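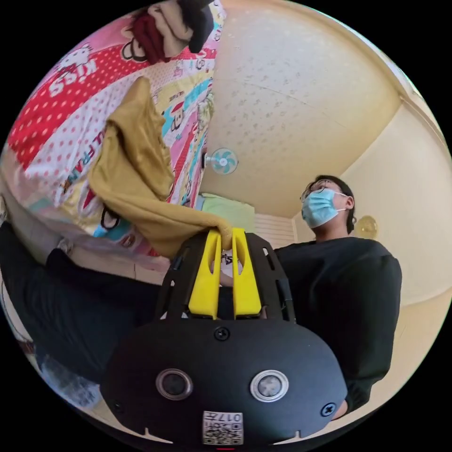

Getting Started with the Drarnico Hand-Held Gripper: Picking Up Soft Things

Welcome back, and thank you to everyone who wrote in after the unboxing page in March. Plenty of you have your kit out of its carton by now and would like to do something with it, so let's spend a little while on clothes, which I think are the best first practice there is (and you surely have some lying about on the bed).

What you need

The gripper, fully charged, and a few pieces of clothing. Pick something thick to begin with. A mustard-yellow, knit-looking cloth with a bit of rib to it, like the one between my yellow fingers up top, gives the tips plenty to close on. Leave silky blouses for another day!

Step 1: Wake it up

Hold the power button until the little red light at the bottom rim glows. The sticker with the QR code is just above it, and ours reads 017. Jot yours down, as the folks at Urrego ask for it whenever you call.

Step 2: Come in at the hem

Open the fingers all the way and bring them to an edge of the cloth – a hem or a cuff is lovely – then squeeze the trigger slowly. You want the tips to meet on the fabric. If you grab from the middle of a pile, you'll likely bring up three things at once, and I've done that more often than I care to admit.

Step 3: Lift and let it hang

Raise your wrist gently and give the folds a moment to settle. Keep the two round sensor windows on the housing clear of your sleeve.

Step 4: Set it down and go again

Lower the cloth, open the fingers, back straight out. I did 18 lifts my first evening and my hand was plenty tired, so take breaks.

If the fingers slip

Wipe the tips with a damp cloth and dry them well. If that doesn't help, Ivars Ķēniņš at the Westgate store carries spare pairs – ask for part 2484.

Last updated 8 May 2018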